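Gosico Releases Lakora 2, Software for Training Robot Grippers from Hand-Held Demonstrations

25 Jan 2018 -- Gosico today released Lakora 2, a new version of its software for turning hand-held gripper recordings into control programs for robot arms. The release adds a fingertip tracker, a wear check and a rebuilt timeline editor. It is available now to all current license holders.

Lakora works with recordings made by a person who holds a two-finger gripper and carries out a task by hand. A camera on the tool looks out over the fingers. The software reads the opening between the fingertips and the path of the tool, then passes both to a planner that fits the motion to the arm the customer has on site.
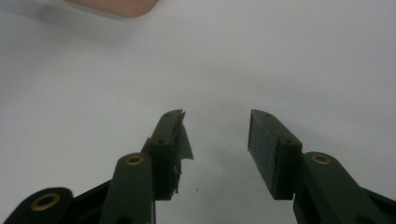 Earlier versions needed a printed marker on each finger. Lakora 2 finds the fingers from their outline and from fixed points on the linkage, such as pivot rings and screw holes. Setup for a new gripper takes 18 labeled frames, which the user marks in the editor.

"Our users wanted to change fingers without starting over," said Tonantzin Camacho, who leads perception work at Gosico. "They print a new set, they bolt it on, and the old calibration is off by a little. Now they label a few views and go back to recording."

The wear check compares the outline of each fingertip with a stored reference. Torn tape, loose film or a chipped edge can shift the measured opening, and the tracker may follow the loose material instead of the finger. When the two sides no longer match the reference, Lakora 2 flags the recording and leaves it out of the training set until a user has reviewed it.

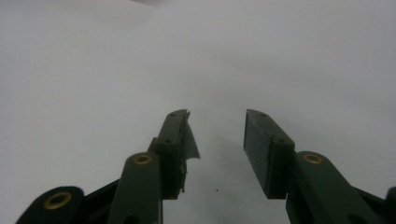 The planner has also changed. Segments in which the gripper is open and holding nothing are now stored separately from grasp segments -- users can trim them, keep them as approach motion, or export them for background calibration. Small specks on the work surface are masked by default. The mask can be turned off for tasks that involve very small parts.

Gosico tested the release on 1232 recordings made with 26 sets of fingers. The test set included plain, low-contrast surfaces, where shadows under the fingertips had caused errors in the first version.

"White tables gave us the most trouble," said Tiburcio Bermúdez, lead engineer for the planner. "The shadow moves with the fingers, so the old tracker took it for part of the tool."

Lakora 2 reads files from the first version. Projects that use the Rantala export format must be converted once with the command-line tool included in the installer. Support for the Ridonton arm controller will follow in February as a free update.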